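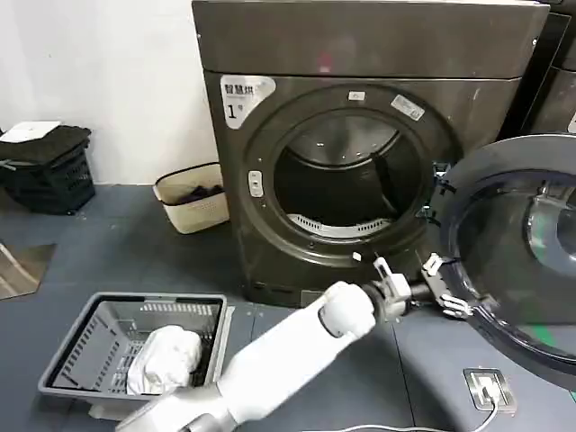
# Fodier laundry log — data card

Ravinder Paquette
May

## What this is

Log of loads from the shared laundry room at Fodier. One row per load. Started as a notebook on a shelf, typed up later, now a csv. 826 rows in this version.

## Files

- loads.csv — the main thing
- rooms.csv — room codes, no names
- notes.txt — free text from the notebook, spelling left alone

## Columns

- load_id: running number, gaps are deleted tests
- start, end: 24 hour clock, local time
- room: code, see rooms.csv
- type: towels / bedding / clothes / mixed
- setting: whatever was picked on the dial, lowercase
- rerun: y or n. y means same load went in again within the hour
- paid: y, n or blank. Blank = before the coin box went in

## Known problems

- 66 rows have no end time. People forget. Left blank, not guessed
- 54 rows say "mixed" but the notes say bedding. Not fixed yet, will do in the next version
- Sunday is undercounted. Sign-up sheet kept going missing, so anyting from the evening is thin
- Rankin rooms joined late, don't compare them with the Istard rooms without cutting the early part off
- three loads cross midnight so end is smaller than start. Add a day yourself

## Loading it

Comma separated, UTF-8, header in row one. Excel will mangle the room codes (drops the leading zero) — import that column as text.

## Use

Fine for class work, scheduling, price arguments. Not good for energy use, there are no meter readings in here. The Sterkano sheet had some but the units were never written down so I left it out.

## Changes

- room codes replaced names
- dropped duplicate rows from the second notebook
- rerun column added, filled in by hand form the notes

Corrections to Ravinder, put the load_id in the subject line pls.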